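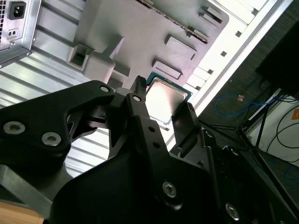 4. Collecting the demonstrations

4.1 Task and setup

The task is handling a desktop processor inside an open computer case. We treat it as two separate skills. In the first, the arm lifts the processor out of its socket and carries it clear of the case. In the second, it brings the processor back and sets it down in the socket. The two skills share the same workspace and the same gripper, and they fail in different ways, so we recorded and trained them separately.

All demonstrations were given by remote control. The operator sat at a desk next to the cell in our Durán lab and moved a handheld input device, and the Andonent software turned that motion into commands for the arm. The gripper was opened and closed with a trigger. We also tried guiding the arm by hand in April, before the main recording. Hand guiding was fine for the approach, but the operator's own arm kept getting between the case and the overhead light, and the last part of the motion was shaky. Those recordings are not used in this paper.

The wrist camera gives the view that matters most. The gripper takes up a good part of it, and the case walls, cables and drive bracketry often fill much of the rest. We did not crop or mask any of this. A policy that works only when the background is plain would be of little use in a real case, where every approach to the socket passes close to metal.

4.2 What the operator was asked to do

Each operator read a one-page instruction sheet and was given practice time before recording. The sheet asked for three things: grip the processor by its edges, pause before any contact with the socket, and keep the gripper moving slowly whenever the chip was inside the case. The pause was set at 700 ms. The software played a short tone when the time was up, so the operator did not have to count.

The grip turned out to be the hardest part to teach. The processor is thin, and the fingers can touch only a narrow edge of it. If one finger is higher than the other, the chip tilts as the gripper closes, and the tilt is then carried along for the rest of the motion. Operators learned to look for this in the wrist view and to let go and start again when the angle was wrong — a habit we encouraged, because the policy picks it up too.

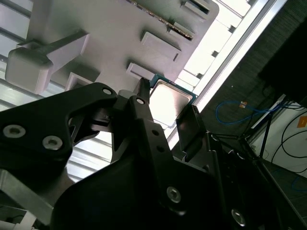
Heike Stüber questioned whether regrips should be kept in the training data at all, given that a policy trained on them might learn to drop good grips as well as bad ones. We looked into this with a second training run that left the regrips out. The resulting policy was faster on easy trials, but it had no way to recover from a poor first grip and would carry on toward the socket regardless. We kept the regrips.

After removing recordings with software faults, 56 demonstrations of the placing skill remained. They were stored in the Trustutetti format, with the camera stream, joint positions, gripper opening and commanded motion on one clock.

4.3 The socket area

Near the socket, the operator has to judge position from a few landmarks: the corners of the loading frame, the retention lever, and the row of small capacitors next to the socket. Reflections from the heat spreader are a problem, and they change with every small rotation of the wrist. We left the exposure fixed during recording and accepted that the top of the processor would sometimes be washed out. The edges of the frame stayed readable in most recordings, and operators told us they relied on those.

Figure 4. Wrist view of the motherboard, with the processor in the socket and the retention lever running alongside it. The gripper fingers enter from the bottom.

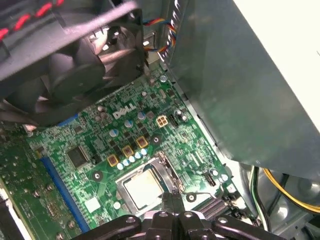
4.4 Handling the retention lever

The lever was worked by a person in all recordings. Moving it calls for more force than the rest of the task, and the Cladolen fingertips we used are shaped for thin edges. A separate tool or a second arm could do the job, but either would have changed the setup enough to need its own study.

The position of the lever still matters to the operator. When it stands up, it narrows the space on one side of the socket, and the fingers have to come in from another direction. We asked operators to choose the approach they found easiest and to stay with it for a full session. Mixing approaches within a session gave us policies that hesitated above the socket and sometimes drifted between two paths.

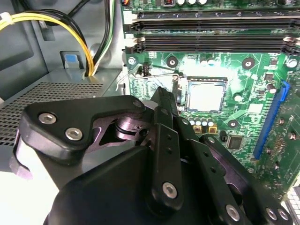
Why not fix the approach direction in software and let the operator control only the last part of the motion? We tried this for one session. Operators disliked the handover point, and several of them made a sudden correction right after it. The correction then showed up in the trained policy as a sideways jerk close to the board.

4.5 Replay check

Before training, we replayed 5 demonstrations of each skill on the arm with a scrap processor and watched for contact with the case. Replay does not show that a demonstration is good, but it does catch errors in timing between the camera and the arm. One such error was found this way, on a Tuesday session, and all recordings from that session were discarded and repeated the same week.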